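Movie Night at Home: What Works at My House

I have been hosting a movie night since May, and I've made every mistake there is, so I figured I'd write down what I do now. We started with old adventure movies and moved on to animated ones once my neighbor Begoña Barroso began bringing her kids, and wow, does a room full of kids change how you set things up!

Start with the popcorn. I make mine on the stove in a big pot with a heavy lid. Put in enough oil to cover the bottom, drop in 4 kernels, and wait until all of them pop. Then add 100 grams of kernels, lid on, pot off the heat for half a minute, then back on. That little rest gets them popping pretty much together, and I hardly find any duds at the bottom anymore. Salt it while it's hot, and use fine salt (the coarse stuff just slides right off into the bowl).

If you have a long movie, and I mean anything over 140 minutes, plan a break. I look up the running time beforehand and pick a quiet spot near the middle. Five minutes is enough for a bathroom run and a refill, and the little ones come back a lot less wiggly.

Drinks are where I used to lose the battle. Ice plus a warm room means puddles on every flat surface, so I set out coasters before anybody shows up. Put them where people's hands will land in the dark, right by the arm of the couch. Rinse them the next morning if there was soda involved — dried cola is a pain to get off.

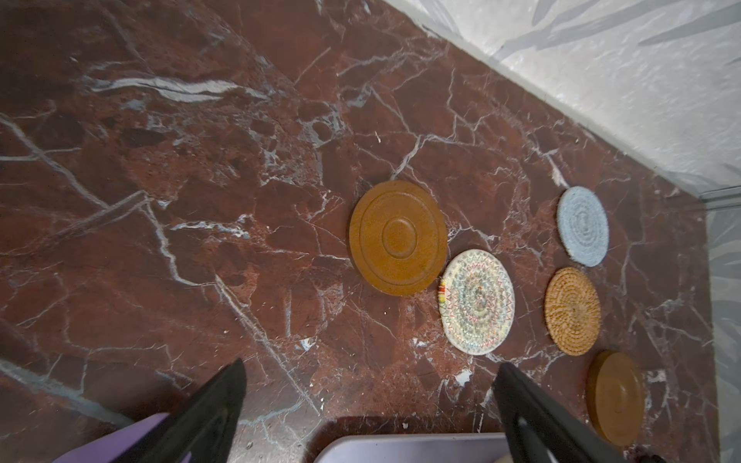

Round coasters on red-brown marble.

Now, light. A totally black room gives me a headache by the second act, so I leave one small lamp on behind the TV, pointed at the wall. Make sure it doesn't bounce off the screen! Sit in the seat that's farthest to the side and check from there too.

Sound is the other big one. If the talking is too quiet and the explosions shake the windows, dig through your TV's sound menu for something called night mode or dialogue boost. My friend Rodrigo Campos showed me that one and I have not touched the volume in the middle of a movie since. A thick rug helps with echo, too.

For blankets, I keep a basket by the door and everybody grabs one on the way in. Wash fleece on cool and skip the fabric softener — it makes fleece go flat and kind of greasy.

Next up for us is a double feature, so I'm trying caramel corn. I'll post the recipe if it doesn't weld itself to the pan.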